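# Play kitchen stuff: does everything need a home?

**marrowfat_jo** wrote:

Posting this in Storage although it could go in Kids. We have two children's worth of toy kitchen things and they have spread into every room.

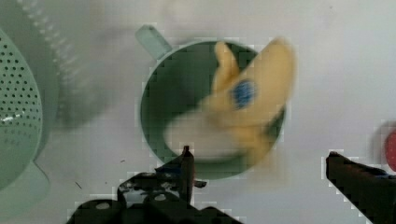
The trouble is that none of it stays in its own category. Cups get soft toys put in them, the colander gets used as a hat, a helmet or a cage, and the small soft toys end up in with the pretend food. I tidied the lot last night into labelled tubs (food, crockery, pans, animals) and by half past eight this morning it was all one heap again.

We have a Clasbridge cube unit in the alcove, the low one, and the tubs slide into that. The children are three and five. I don't want to buy more furniture. What I want to know is how finely other people sort this kind of thing, and whether it is worth sorting at all.

---

**Kwok-wai Tseng** wrote:

We gave up on categories. One big tub for anything hard, one big tub for anything soft. My son could manage that at three without help. Four tubs with lables he can't read was always going to be me doing it.

The only thing we keep apart is jigsaws, and those live on top of the wardrobe.

---

**pelmet** wrote:

I'd disagree with that. If you tip all the hard stuff into one tub, the heavy bits go to the bottom and they pull the whole lot out to find one spoon. We did it for a year. The tub was emptied onto the floor every single day.

Shallow trays are better. Ours are the Enent ones, not deep, and you can see everything without digging. Cups and plates in one, food in another, pans nested on the shelf with no tray at all.

---

**marrowfat_jo** wrote:

> The tub was emptied onto the floor every single day.

Yes, that is what happens here with the food tub, and it's only half full.

Pelmet, do the trays fit a cube unit or are yours on open shelving? Ours has fixed cubes and I'd be wasting the top half of each one with a shallow tray.

---

**pelmet** wrote:

Open shelving. You would waste some height, yes. I've seen people put a second shelf in each cube with a bit of board on battens. It isn't difficult if the sides are solid. If they are the hollow sort, don't bother, the screws pull out.

---

**tansy_and_rue** wrote:

Before you buy anything, take half of it away. I mean box it up and put it in the loft, then swap it over in a month or two. We did it in October when we were decorating the front room and had to clear the floor anyway. The children didn't ask for a single thing that had gone up, and they played with what was left for longer.

What we kept down:

- a few cups and plates
- one pan with a lid
- the colander
- a small basket of food
- whatever soft toys were in favour that week

The colander had to stay. It is the most used thing in the house.

---

**Kwok-wai Tseng** wrote:

Colanders always are. We ended up giving ours a real one from the charity shop and it's been through the bath, the garden and the car.

I'd agree with tansy about putting half away. I don't agree that the trays solve anything. Mine would take the tray out and carry it round the house, spilling as he went. A deep tub is too heavy to carry, so at least it stays put.

---

**gasket59** wrote:

Grandfather here, we have four of them on different days so the toys get a lot of use. Can I put in a word for hooks. Anything with a handle goes on a hook -- cups, pans, ladle, sieve. I screwed a rail to the side of the bookcase at their height and the little ones like hanging things up. They won't put a cup in a box but they will hang it up, and I have given up asking why.

Rail was a cheap one from Grondotia, 400 mm long, and the hooks came with it. Do put it into something solid as somebody will swing on it.

---

**marrowfat_jo** wrote:

I like the rail idea. The end of the cube unit is bare and faces the room. Most of our cups have handles, although some are quite short and stubby, so I'd need to try one on a hook first.

Does anyone have a view on the soft toys? The big ones are fine, they live on the bed. It's the small ones that get into everything. I find them in cups, in pans, in my shoes.

---

**pelmet** wrote:

Leave them in the cups. A small soft toy in a cup is a game, and if you take it out they will only put it back. At tidying time the cup goes on the shelf with whoever is in it.

---

**tansy_and_rue** wrote:

Not if you wash the cups. Ours get real water in them more often than I'd like, and a soft toy that's sat in a damp cup overnight smells. I take them out every evening. It's a minute's work.

---

**pelmet** wrote:

Fair enough if you allow water. We don't, indoors.

---

**Kwok-wai Tseng** wrote:

On washing, since it's come up. Hard plastic play crockery, I do it in the sink with ordinary washing-up liquid and leave it upside down on a towel. I don't put it in the dishwasher unless it says so underneath. I lost a whole set of little plates that way, they came out shaped like crisps.

Small soft toys go in a pillowcase with the top knotted, on a cool wash. Check for anything glued on first.

---

**gasket59** wrote:

My wife puts them through in a Fu net bag, same idea. She says the pillowcase works as well.

---

**marrowfat_jo** wrote:

Thanks all. What I've done so far:

1. Half the pretend food and most of the spare plates are boxed and up in the loft.
2. Labels are off the tubs. There are 2 in use now, hard and soft, as Kwok-wai suggested, but with much less in each so they shouldn't need tipping out.
3. The rail is ordered for the end of the unit.

I haven't done anything about trays. Pelmet, I may come back to you on the battens, I need to have a look at what the sides are made of.

Small soft toys are staying in the cups during the day and coming out at bedtime.

---

**pelmet** wrote:

Knock on the side with your knuckles. You'll hear it straight away if it's hollow.

---

**marrowfat_jo** wrote:

Hollow. No battens then. I'll have to think about where the rail goes as well, possibly the skirting side of the alcove, which is brick behind the plaster.

---

**gasket59** wrote:

Brick is better for it anyway. Use proper plugs and keep it low.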